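Florencio Llorente
Old boards, big claims. A thread.
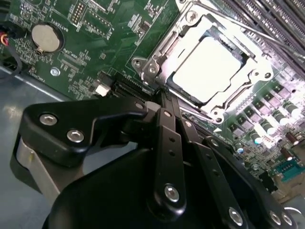
Green board, socket top right. Lever's down along the lower edge.

1/ Every few months somebody tells me a dead desktop board is "worth real money." This time it was a listing on Grunddale, 11 boards in a lot, described as untested. I have questions about the word untested.

2/ In my experience untested means tested, didn't boot, put back in the box. Maybe I'm unfair. Renata Retamal bought a lot like this in April and two of hers ran fine. She also paid half what they're asking now.

3/ The advice I keep seeing is to look at the socket first. OK, fine. Four screws holding the metal bracket, all there on this one. Good for the screws. Tells me nothing about the pins.

4/ And the middle is so shiny I can't read a thing on it. Could be a processor, could be a cover. A seller who wants processor money should have to show me the lettering.

5/ Then there's the gold crowd. One guy on the Jarus forum swears he made 500 bucks from scrap boards. Asked him how many boards. "More than 3000." Asked him how many weekends. No reply yet.

6/ Biljana Begović says I should stop complaining and just pull the good parts — screws, brackets, coin cell holders. She has a drawer of those. I have asked what she has fixed with the drawer. It's a nice drawer.

7/ What I'd pay for: a photo of the bare socket with the lever up, a photo of the back, and one line saying what happened when you pressed the power button. Takes 10 minutes.

8/ Somebody will ask, so no, I haven't made an offer. I messaged to ask about bent pins and got back "looks clean to me." So does the green part. I'm still waiting on the socket photos.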